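Keeping a robot hand clean at club demos

I help run the Gutix robotics club out of a shared workshop in Grarndale, and after 13 demo days I've picked up a few habits worth passing on (mostly the hard way!).

Wrap the wrist before you load the van. Plain kitchen plastic wrap is fine – two loose turns, then bend the joint all the way both ways. If it pulls tight, start over. Keep it off the fingertips or the kids will complain that nothing grips.
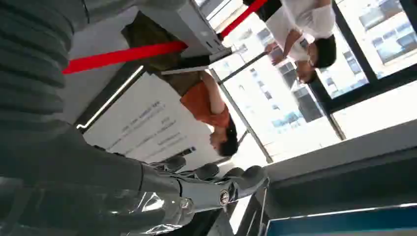

Plastic wrap bunched at the wrist, fingers left bare.

For a ribbed sleeve I use a dry paintbrush, the cheap 2 inch kind, and go along the folds. Damp rags just push the dust in deeper. Our students do this at the Remthorpe meet every March while they wait their turn, and it takes maybe ten minutes.

Oh, and peel the wrap off the same night. I left it on once over spring break and the tape goo was awful – rubbing alcohol on a cotton swab got most of it.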